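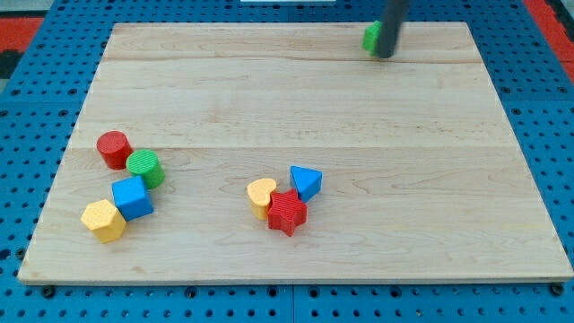 According to a reader who wrote in after my last post, cutting out the bus and walking to work is "fine until November and then you'll cave." Maybe. It's January, still walking, still grumpy about it.

So, an update. Four miles round trip, Casbridge to the office by the canal and back again. Left at 7:15 this morning, got in soaked to the knee. The path past the old Daher warehouse floods every time it rains and the city put up a sign. A sign! No drain. Just the sign.

Shoes. Lots of you asked. The Tresto ones are done, left heel went through after 500 miles or so the app tells me, and I don't trust the app. Got the Beren pair now. Stiffer. Blister on day one, none since. Wool socks, two pairs in the bag, always. Learned that teh hard way in a meeting.

Money: bus pass was $900 for the year. Minus shoes, minus the rain jacket, minus far too many bakery stops becuase the bakery is right there on the corner and opens at seven. Still ahead. Not by as much as I told everyone.

Sleep is better. Knees are the same. I've stopped listening to podcasts on the way home, mostly just stare at ducks.

Do I miss the bus? The heater, yes. The number 9 showing up late and full, no.

Gotta run, dinner's on. Sock recommendations in the comments please, the gray ones are already going at the toe.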